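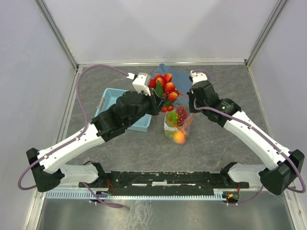 Food Labeling, Week 6
Reading the date on a package
Notes by Setareh Mahmoudi

Most dates on packaged food are set by the maker. "Best by" is about taste and texture. "Sell by" is for the store, so it can rotate stock. "Use by" is the last day the maker suggests eating the product at its best.

Storage matters more than the printed date for most items. Keep the refrigerator at 40 degrees F or below and check it with a thermometer, since the dial only shows a setting.
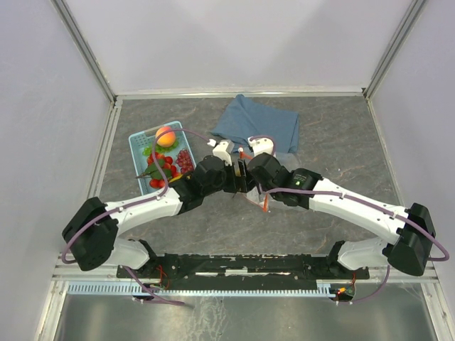 Lot codes are separate from dates. They tell the maker which batch a package came from and are needed in a recall. Copy the whole code, including letters.

For next time: bring one label from home with both a date and a lot code. Read the Tijani handout, first half only.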